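How I Finally Got My Bottle Returns Under Control

We drink a lot of fizzy water in this house. A LOT. My husband and both kids go through it like it's their job, and for years the empties lived wherever they landed: under the sink, by the back door, on top of the dryer, and (one low point) in the bathtub. I'd haul them to the store in whatever bags I could find and swear I'd get organized before next time. If that's you too, pull up a chair, because I've got a setup now that I really love and it took me one Saturday to put together.

First, find out what your store takes back. I mean go and read the sign by the return machine, or ask at the counter. Mine takes deposit glass and most plastic, but they won't touch wine bottles or anything with a broken neck. I spent two years carrying wine bottles there and carrying them home again, so please learn from me.

Next, pick one spot. One! Mine is the bottom shelf in the pantry, 48 inches wide, and if it doesn't fit there, it's time for a trip. Measure the height as well as the width. My tallest bottles are 12 inches and I only just clear the shelf above them when I slide one in.

Then get yourself real crates. Bags tip over, cardboard goes soft on the bottom, and laundry baskets are miserable to carry when they're full of glass. A plastic bottle crate has proper handles and straight sides, and you can wipe it out in ten seconds. 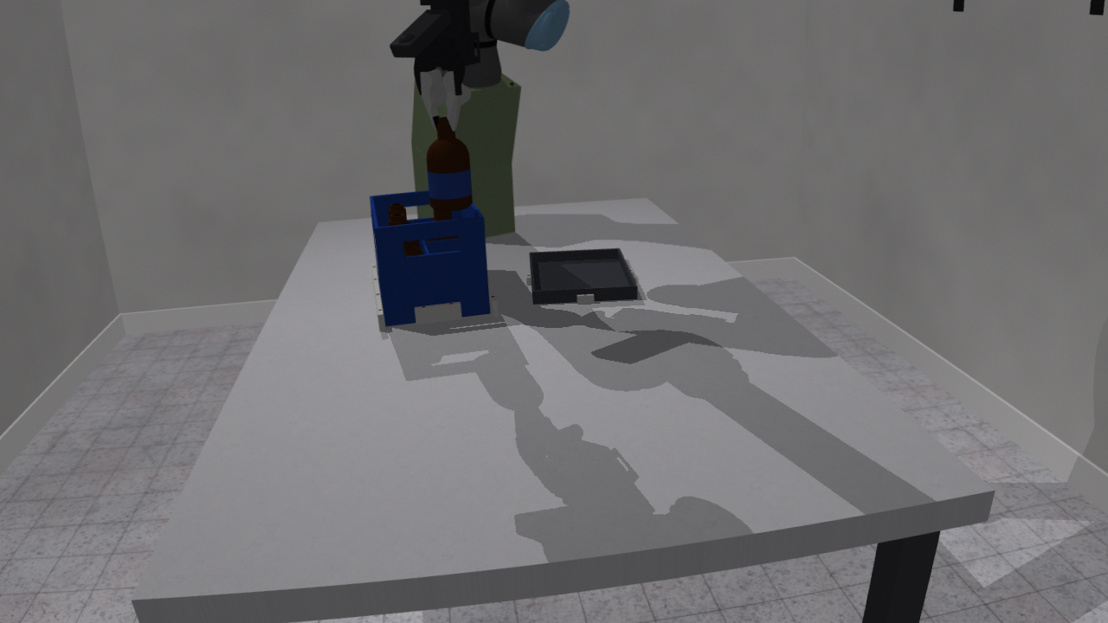
Adjoa Atinga wrote in to say that she skips new crates altogether and buys them used from the beverage place near her, and that I should warn everybody to check the handles before paying. Hers had a hairline crack and let go halfway down the basement stairs. So check your handles, folks! Give each one a good hard tug, and run a finger along the edge for sharp bits.

I ended up with 3 crates: one for deposit glass, one for deposit plastic, and one for the stuff that goes to the recycling center. I labeled them with painter's tape and a marker. I had grand plans for pretty labels and I still might do them, but the tape has been on there since November and it's holding up great.

Now the rinse. A splash of water, a quick swirl, dump it, and stand the bottle upside down in the dish rack until it's dry. Do this the same day! Juice bottles are the worst for fruit flies, and once you've got those you'll be setting out little dishes of vinegar for weeks. Leave the caps off until the bottles are dry, then screw them back on if your store wants them on.

Loading the car is the last piece. I put glass on the floor behind the front seat, where it can't slide, and an old towel between the crates so they don't rattle me out of my mind. Don't fill them above the rim. I go every other Thursday on the way to piano lessons, and the slip from the machine goes straight into the kids' movie jar.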